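Table mat won't lie flat after being stored folded

Posted in Workshop and Craft Room > Surfaces
Asked by Natália Frade, September

I have a Moroz table mat, the large size, smooth on both faces, sold for general bench use. It was stored folded in a closet over the summer. I put it back on the table 8 days ago and the fold lines have not gone. The two long ones have faded to the point where I can only find them with a fingertip. The short one near the front edge still stands up enough that a steel ruler rocks on it.

I use the table for cutting and gluing book cloth, so I need the front third to be flat. The back can stay as it is.

Already tried:
Weighting the crease overnight with two flat boards and a stack of books. Better in the morning, back by noon.
Rolling the mat the opposite way on a cardboard tube, crease facing out, and leaving it for 3 days. This took care of the long folds and did little for the short one.

Not tried: heat. The label says "Do not iron" and nothing else. The maker's leaflet gives cleaning instructions only.

The table is a Candden folding table, top in two halves. The room is unheated at night. Would a hair dryer be safe, and is there a way to do this that doesn't depend on heat at all?

3 replies

benchdog_ell
Just flip it over. Works for me every time.

Flallcombe Bindery (shop account)
A few points in order.

Sheet mats keep a fold when they are folded cold and then left under load. The material on the outside of the fold is stretched and the material on the inside is compressed, and both stay that way until the sheet is warm enough to relax. Weight alone on a cold mat mostly bends it flat while the weight is there. That matches what you saw by noon.

The room matters more than the hair dryer. Bring the mat into a heated room and leave it unrolled for a full day before you do anything else. If you have no floor space for it, hang it over a door with a thick towel under it so the door edge doesn't put in a new line.

Then:

Lay the mat on the table with the raised side of the crease up.
Wipe both faces and the tabletop. A crumb of dried glue under the mat will print through once it is weighted.
Warm the crease with a hair dryer on its low setting, moving along the line the whole time, a hand's width away. Stop when it feels like a warm plate. If the surface turns shiny or tacky, you have gone too far and that spot will stay shiny.
Cover with a sheet of clean release paper, then a flat board longer than the crease, then weight. Spread the weight along the board. A single heavy object in the middle leaves the ends up.
Leave it until the next day. Take the board off and leave the mat alone for another few hours before judging it.

Test the dryer on a back corner first. We don't stock Moroz mats and can't tell you what yours is made of, and "Do not iron" covers a lot of different sheets.

On flipping: it changes a ridge into a groove. A ruler will bridge a groove, so for cutting it can be good enough. For gluing it is worse, as paste collects in it.

Check the table as well. On a folding table with a two-part top, one half often sits slightly proud of the other at the hinge. Lay your steel ruler across the joint with the mat off. If it rocks there too, some of what you are feeling isn't the mat.

For storage, roll on a tube at least as wide as a coffee can and stand it upright.

tallow_and_thread
Agree with the shop on warming the room first. I'd add that you should decide how flat is flat enough. A brown mat with a smooth matte surface can have a few faint wrinkles and a soft crease at the front edge and still be perfectly usable for most bench work:

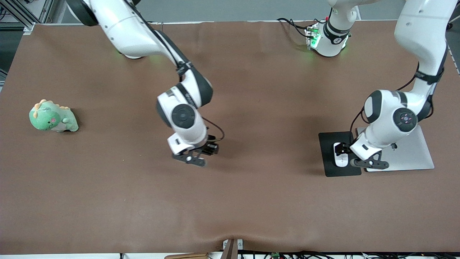 Vol. 14, No. 3, p. 196

A crease like that I would leave. I'd only treat one if a straightedge rocks on it, as yours does.

Two things I disagree with. Release paper isn't needed if the board is clean and sealed; I use a melamine shelf. And I wouldn't wait a day between rounds. I do the dryer step twice in one evening, with the board on for an hour in between, then leave the board on overnight.

If none of it works, trim. Cut the mat back behind the crease with a fresh blade and turn it so the cut edge is at the rear. You lose a strip and keep a factory edge in front. Bridadcombe sells narrow edging tape if the cut edge bothers you.

Comment from Natália Frade
Thanks. Ruler across the hinge with the mat off: it does rock, slightly, on the left half. Shimmed the leg. The mat is in the kitchen warming up and I'll do the dryer step tomorrow, back corner first.

Comment from benchdog_ell
Still say flip it.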